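Filed under: Work, Warehouses, Photo galleries
11 comments | 18 shares

Two arms and a box: a look at the Guvura packing cell

Management at Guvura says the new cell from Lolus will "free up" the packing bench. I have heard that phrase before, usually a few months ahead of a smaller schedule. I asked to see the thing at work, and Firdevs Kozan, who has packed gift items there for 9 years, went through the pictures with me.

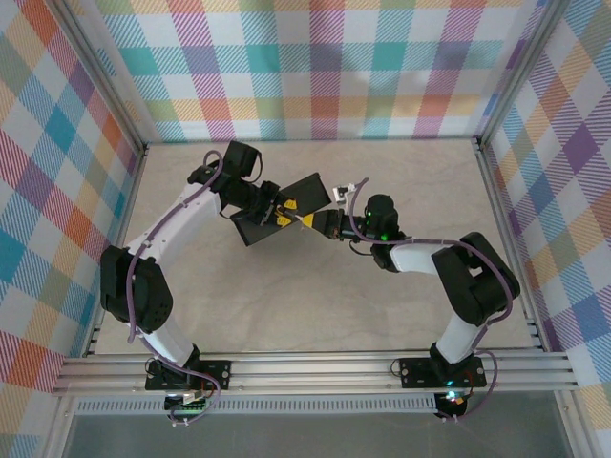

The sales sheet promises a helper that never tires. Fine, but tired was never the main complaint on the bench. People wanted a second person on the late shift and a say in how fast the line runs. They got two arms on a rail, and so far no answer on either request.

Kozan's job title has changed to "cell attendant." Her pay has not changed. She used to handle the goods all day, and now she spends much of it watching, which she finds harder on the nerves.

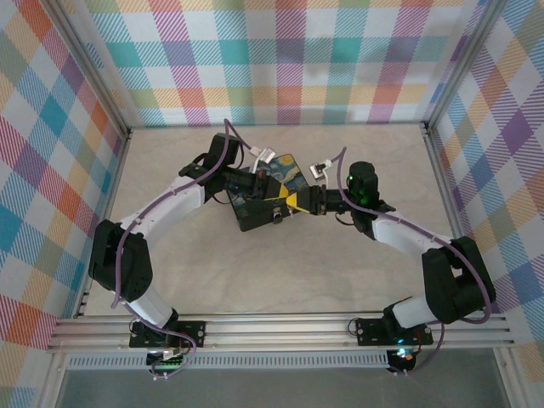
Both grippers on one flat box with a "Starry Night" print.

Kozan would take a box like that in one hand and be reaching for the tape with the other. I asked Lolus for a side-by-side comparison with a trained packer and was told one is planned for January.

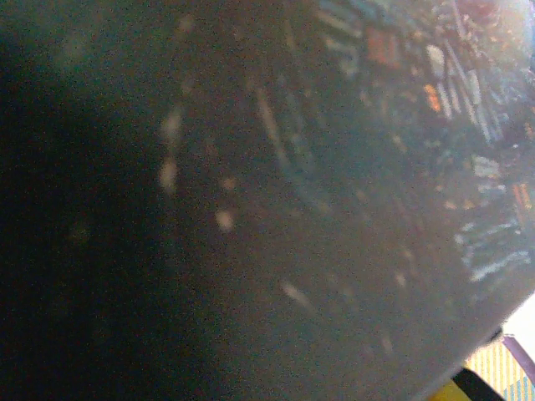
Then there is the question of who gets blamed. Under the old system a dented item had a packer's number on it. Under the new one it still does, and the number belongs to whoever is attending. The 2 attendants I spoke with would like that in writing, or preferably out of it.

We use cookies to improve your visit. Accept | Manage settings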